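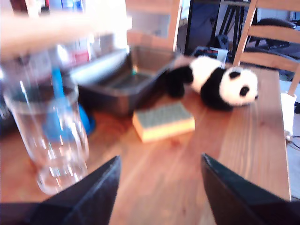

Posted by Celina Tokarz in Kitchen, Water | June | 3 comments

Limescale on glassware, part two

The first post dealt with the kettle. Several readers asked about drinking glasses, where the same deposit is thinner and harder to judge by eye.

Tap water in Bruvgate is hard. The supplier's sheet for my postcode puts it well into the top band, and my own drop test agreed. When a rinsed glass dries in air, the water leaves and the calcium carbonate stays behind, mostly in a ring where the last drops collected. A second type of cloudiness is etching, caused by years of hot dishwasher cycles. Etching is damage to the glass itself and no acid will shift it.

To tell them apart, put a drop of white vinegar on the cloudy area, leave it for a minute, wipe and dry. If the spot is clearer than the glass next to it, the deposit is scale. If there is no change, try once more with warm vinegar before giving up.

For scale I use citric acid powder. It has less smell than vinegar and costs less per wash. My mix is 44 g in 600 ml of warm water, which covers a tall glass standing in a jug. Soak for an hour, then brush the inside, base first. Rinse well and dry with a cloth straight away. Drying is the step that makes the difference over the following weeks.

Tharindu Thambiah wrote to suggest a weaker mix left overnight. I tried it on glasses from the same set and found no difference in the result, so it comes down to whether you need the jug in the evening.

Do not use this on anything with a metal rim or a painted pattern. Do not mix it with bleach.

Part three will cover the shower screen, where the soap complicates matters. I still need to find a decent squeegee.

Filed under: hard water, citric acid, glass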